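Recording and Keeping Up With a Daily Soap: Household Tips

Updated 2020-03-01

A serial that airs 5 nights a week fills a recorder faster than most other programs. The notes below cover recorder setup, room setup and storage for a household where two or more people follow the same show at different speeds.

1. Set the series recording correctly

Choose the series option, then open its settings and select "new episodes only." Without it, the recorder also takes the daytime repeat and the weekend omnibus. Add 2 minutes of padding at the start and 5 at the end. Live sports before the show will push the start time back further than that, so on those nights extend the end padding by hand.

Check the schedule again after any change of time slot. Some recorders treat an hour-long special as a separate title and skip it. 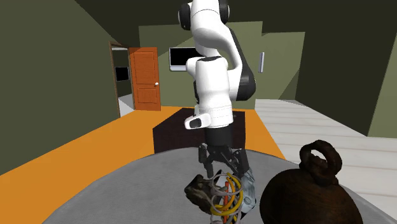
2. Work out the space you need

On our Nendia recorder, a half-hour episode in high definition takes 2 GB. A 2000 GB drive therefore looks generous, but movies and children's programs take most of it. Set a limit on the series, not on the drive as a whole. We keep 65 episodes, enough for 13 weeks, and let the oldest drop off.

Lock any episode you want to keep permanently. Weddings, trials and exits are the usual candidates. A locked episode does not count toward the limit on most models.

3. Keep spoilers off the screen

Turn off episode descriptions in the guide if the menu allows it. Turn off preview thumbnails too. Publicity stills for a big storyline often give away who survives it. On a shared phone or tablet, mute the show's title and the names of its main characters in each app separately.

If two people are at different points, use separate profiles. On a recorder without profiles, keep a card by the television and write down the last episode each person finished.

4. Make dialogue easier to follow

Quiet kitchen arguments and loud pub scenes are mixed at very different levels. Select the night mode or dialogue setting on the television before raising the volume.

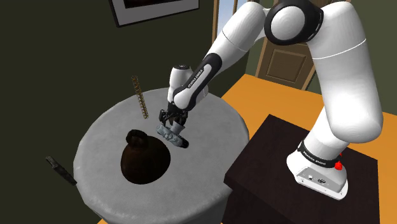
If speech is still unclear, turn off any surround effect and switch the output to plain stereo. Subtitles recorded with the program can be turned on during playback, but some older recorders store them only if the option was on at the time of recording.

5. Clear the backlog

Skip the recap and the closing credits. Playback at slightly raised speed keeps speech understandable on most sets. After a vacation, start with the latest Friday episode only if you don't mind losing the minor plots.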